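Section 6. Setting Up the Cell for Task Board Work

Before you start

If you have come straight here from the unboxing section, welcome, and please go back and do Section 5 first. The arm has to be bolted down and the gripper fitted and homed before any of what follows will make sense. Everyone else, pull up a stool. Allow yourself a quiet morning the first time through. Once you know the routine you will be done before your coffee goes cold.

This section covers the Clivilik bench cell with the two-finger gripper and the small wrist camera. It was last revised on 2022-06-01, after Britta Rathjen and Marcelino Xavier worked through the old version on a brand-new cell and sent back a generous number of pencil notes. If your copy still tells you to teach the board position with the lights off, recycle it.

You will need:
The Sellura task board, with its patch cables
The bench key for the controller
A lint-free cloth and the cleaning fluid from the starter kit
The 2.5 mm hex key
The cell logbook

CAUTION: Keep the controller in Slow Teach mode for this whole section. Hands and gripper will be sharing a small space, and Slow Teach is the only mode in which the arm gives way when you push it. Keep the stop button within reach of your free hand.

6.1 Cleaning and checking the gripper

1. Jog the arm to the Service position. The fingers will come up to a comfortable height and point slightly away from you.

2. Open the fingers all the way and wipe the inner faces with a damp cloth. Take your time over the recessed pockets. Dust packs itself into the corners there, and a finger that looks clean from the outside can still be carrying a good deal of it.

3. Try each finger mount with the hex key. You are feeling for movement, so a gentle nudge is plenty. If a screw turns, snug it up and make a note in the logbook.

4. Close the fingers slowly, with nothing between them, and look at how the tips come together. The gap should be even from top to bottom. If one tip leads the other, go to 6.4 before you do anything else.

Note: Please don't use the alcohol wipes from the first-aid cupboard. We know they are closer — they also leave the finger coating sticky.

6.2 Placing the board

1. Clear the table. Screws, pens and phones all have a way of ending up under the board, and even a paper clip will tilt it enough to spoil the touch points.

2. Pick the board up by its handles and lower it flat into the work area. Handles go left and right, with the colored push buttons toward the front. Try not to slide it into place, as dragging it can work the panels apart where they lock together.

3. Run your palm along the seams between panels. If you feel a step, press the raised panel down until it sits level with its neighbor.

4. Lay out the patch cables the way your program expects. Josué Peixoto keeps a drawing of the usual layouts taped inside the controller door, and you are welcome to do the same. Loops are fine as long as none of them hangs over a socket the gripper has to reach.

5. Set the toggles, the sliders and the rotary selector to the starting positions listed in your program, and write down what the display reads. You will want that number again when you compare runs.

CAUTION: Never move a patch cable while the arm is powered and in Run mode, even if it is standing still. A waiting arm and a stopped arm look just the same.

6.3 Teaching the selector approach

The selector is the fussiest thing on the board, so we teach it first and borrow its position for the rest. It goes best if you let the camera help you.

1. Load program 181 and wait for the wrist camera view to come up on the screen.

2. Jog the gripper over the lower right part of the board, staying well above it. The pointer on the knob should be in plain sight, just beyond the fingertips.

3. Bring the fingertips nearly together. The narrow seam between them gives you a sighting line, and you will find it far easier to judge than the outer edges of the fingers. 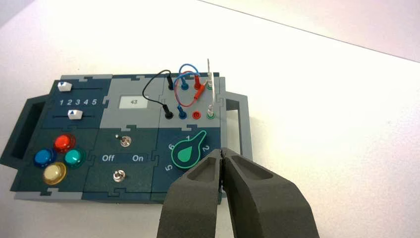
Figure 6-3. Wrist camera view with the fingertips nearly closed, just below and to the right of the green pointer.

4. Compare your screen with Figure 6-3. Small differences are nothing to worry about. What matters is that you can see the whole pointer and that its tip isn't hidden behind a finger.

5. Press Store. The controller beeps once and files the point as the approach position.

6. Open the fingers, nudge the arm toward the knob a little at a time, and stop when the knob is centered between them. Lower until the fingers can take hold of the pointer without touching the panel, then press Store again.

7. Back straight up before you jog sideways. (Kátia Arruda asked us to print this one in capitals. We settled for a full step of its own.)

Note: Message 759 means the second point was stored lower than the panel height. Raise the arm slightly and store it again. Message 891 means the camera has lost its picture; check that the plug at the wrist is fully home.

6.4 If the fingertips don't line up

1. Return to the Service position and switch to Hold.

2. Loosen both screws on the leading finger by half a turn each. Leave the other finger alone.

3. Close the fingers gently and let them settle against each other, then tighten the screws a little at a time, going back and forth between the two.

4. Repeat 6.1 step 4, and then teach the selector approach again from the beginning. The old points will be off by a hair, and a hair is enough to make the fingers ride up on the pointer.

Write the finger adjustment and the program number in the logbook, sign it, and carry on to Section 7 for the buttons and sliders.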